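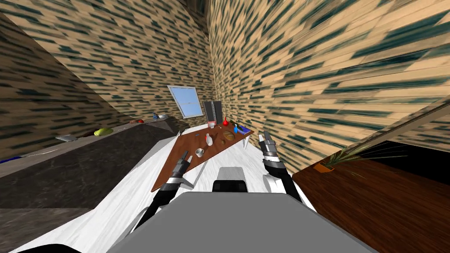 Ivholm, the communications agency founded by Everett Crenshaw, has been named agency of record for Trakia, a maker of commuter luggage, and will take over its press, social media and events work in May. The account had been with Haddad, a larger firm, for most of the past decade. Ivholm won it after a pitch against three other shops, all of them bigger. The agency's website, redone for the announcement, has more animated and computer-rendered work on it than before. Crenshaw said clients ask for that kind of work in nearly every meeting now, including clients whose main need is a steady flow of press coverage.

Trakia sells backpacks, garment bags and a folding suitcase through its own site and in 540 stores. It has kept a low profile in the trade and consumer press in recent years, and its last large campaign was a run of transit ads. The company said it wanted an agency that would put senior people on the account every day.

"We met good teams at every agency," said Ognjen Hoxha, head of marketing at Trakia. "With Ivholm, the people in the pitch were the people who would be picking up the phone. I asked them twice to make sure."

Neither company would give the value of the contract. It runs for two years with an option for a third.

The first project will be the launch of a smaller carry-on bag. Ivholm plans to send samples to 400 travel writers, newsletter authors and podcast hosts, with a short printed guide and a return label for anyone who does not want to keep the bag. There will be no launch party. Crenshaw said the money for a party would go to a set of one-day repair stands at train stations, where commuters can have a zipper or wheel fixed free of charge, whatever brand the bag is. The first stand is set for a Sunday, when the station operator charges less for floor space.

Ivholm has 14 employees and works out of two floors above a hardware store. Crenshaw started it after leaving a large network agency, where he ran the consumer practice. Most of its clients sell household goods, food or travel products. It also handles media relations for Dredoteck, which makes hearing protection for construction crews, and which gave the agency its first national coverage two years ago with a survey of 3,333 site workers.

Crenshaw said the Trakia account would mean hiring two account managers and a junior writer. He does not plan to open a second office. Freelancers will continue to do most of the agency's film and animation.

Haddad did not take part in the final round. In a short statement the firm thanked Trakia for a long relationship and said it would help with the handover, including the transfer of a press list with 3,000 contacts. Hoxha said the list would be cleaned up before it was used again, as many of the titles on it have closed.

Trakia's paid advertising is not affected by the change and remains with its current media buyer. The company said it would look at its advertising separately next year.

Applications for the two account manager jobs are open on the Ivholm website. The writer's position will be posted once the managers have started.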